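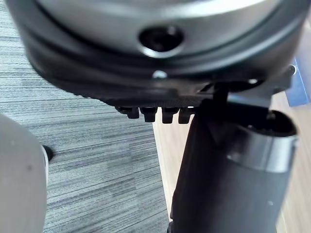
Wrist housing from underneath, dark band and small screws.

27th February

Grollmont file, second pass through the payment records. Started with the indictment again, because I keep finding that what I remember of it is stronger than what it says. It claims Promus took in donations for relief work and moved part of the money out through Grenik, using invoices for freight that was never shipped. The newspapers have already made that into "fake charity". The indictment doesn't use the phrase.

The bundle is 572 pages as scanned. The index stops well before the end, so either the index is old or pages were added later without a note. Sent a request for the current index. No reply by the time I packed up.

Invoices. The prosecution's table lists 15. I matched 13 to bank lines by amount and reference. The other 2 match by amount only, and one of those amounts turns up elsewhere in the same month on a line that has nothing to do with Grenik. The table marks all of them "confirmed" in the same column, same font, same confidence. I would like to know who confirmed them and against what. If it was amount only, the column heading should say so.

The Wieser report is better written than the table and I trust it less. Wieser was hired to say whether the freight happened. The method section says they looked for delivery papers and found none, then the summary says there were no deliveries. Those are different findings. The footnote admits they had no access to the warehouse records after the lease ended. That belongs in the summary — it is the whole question.

Not that the defense has done much with it. Their reply says the papers were lost in a move and leaves it there. No date for the move, no mover's bill, no address. I have read that explanation in enough files to stop finding it charming.

Small donations: tried the pattern the witness statement describes, people being asked for 200 at the door and told it was expected of them. If that was the going rate I'd look for a pile of entries at exactly that amount. There is one, but the printed form has a box for that amount, and a box on a form would give the same pile with no pressure at all. So the pile proves nothing either way. Crossed it off the chart list. Please don't put it back in because it makes a nice bar.
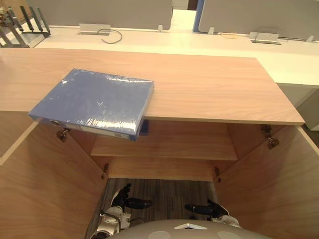 Blue binder in clear plastic on the cabinet top, doors open underneath.

After lunch: timeline. Put the bank lines and the Grenik board minutes on one sheet. The minutes approve the Promus contract after the first payment on it. Looks bad, and may be bad, but two other contracts in the same minutes were approved late as well, both with customers no one has accused of anything. Sloppy company or a company that got used to hiding things. Can't tell from minutes.

One thing I did change my mind on. I had assumed the cash withdrawals were spread out to stay unnoticed, as the indictment says. Sorted by weekday they bunch up before paydays. Wages in cash is a dull reading and also possibly a crime, only a different one. Nobody has charged it.

Translation problem: the word rendered as "levy" in the English summary is closer to "contribution" in the original, and in one place "dues". Levy carries a lot of weight in the extortion count. Used the original word in our notes until someone with better command of the language has gone over it.

Open:
current index for the bundle
basis for "confirmed" on the two amount-only invoices
warehouse lease, end date
who translated the summary
minutes for March, missing from our copy

Timeline sheet is saved under version two. Version one has the wrong year on the lease line, don't use it.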